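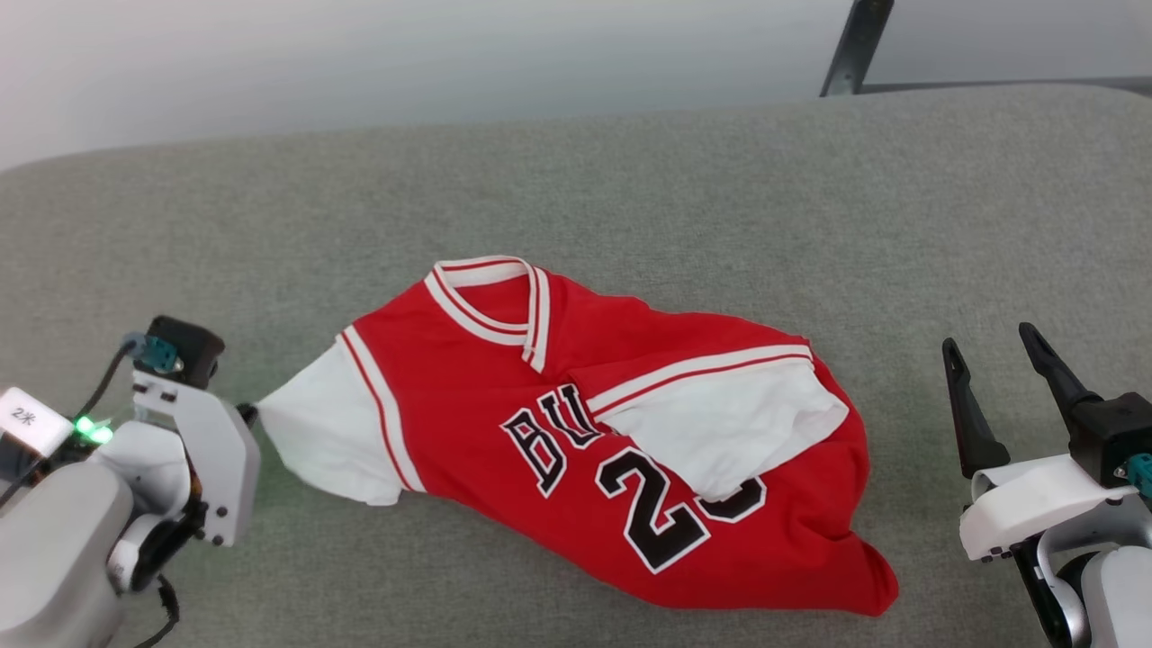
Basketball jersey (household care and folding)

A basketball jersey is the upper half of a basketball uniform, and once it has retired from the court it very often goes on living in a dresser drawer as everyday clothing. The classic jersey is sleeveless, but versions with short sleeves are well loved by fans and by anyone who finds a bare shoulder chilly. A common pattern pairs a bright body, such as red, with white sleeves and a striped V-neck, and puts the lettering across the chest in a dark color with a pale outline so that it can be read from the far bleachers.

Lettering and trim

The printed word is usually the first part of a jersey to show its age. Letters put on with heat will crack if they are creased sharply in the same spot again and again, so most households turn the shirt inside out for the wash and keep the dryer on low. In her booklet on laundry habits in Orkutdale, Rehema Kirui writes fondly of a jersey that went through her family's wash for years and lost only part of one letter - she gives the credit to cool water and a good deal of patience. White sleeves and neck bands next to a strong red deserve a little care too, and a new shirt is best washed by itself the first few times.

Folding

Jersey fabric is slippery and light, and it likes to gather itself into a heap the moment it is put down. For that reason many people fold on a padded surface, such as a sofa cushion or an upholstered bench, where a woven cover holds the cloth a bit better than a polished table would. The usual way begins with the sleeves. Each one is drawn out to the side until the seam lies flat, and the hem is then pulled down and smoothed from the middle outward. After that the sleeves are brought in, the sides follow, and the shirt is folded in half from the bottom.
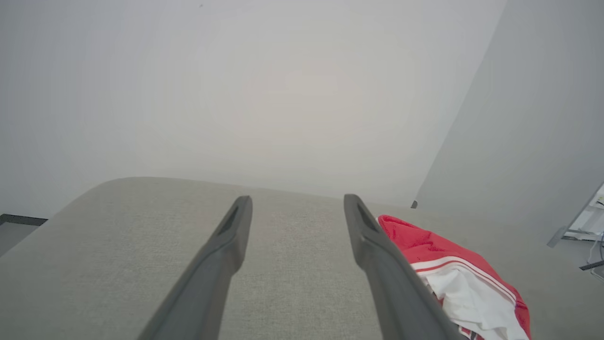 Red and white garment on a light gray upholstered surface.

Opinions differ on whether the lettering should end up inside or outside. Anselmo Paiva, who kept the uniform room at the Seixas youth league, preferred it outside, so that a shirt could be found without disturbing the pile. Lutfa Roy, his successor, tucks a sheet of tissue over the print and folds it in.

Storage

Folded jerseys keep well in a shallow drawer, laid no more than 4 deep. Hanging is also common, though a heavy shirt may stretch at the shoulders over a long summer. The Seixas collection, which at last count held 2,284 shirts, is kept folded and is gone through every December, when each one is shaken out, looked over and folded again along new lines.

See also: Laundry; V-neck; Team uniform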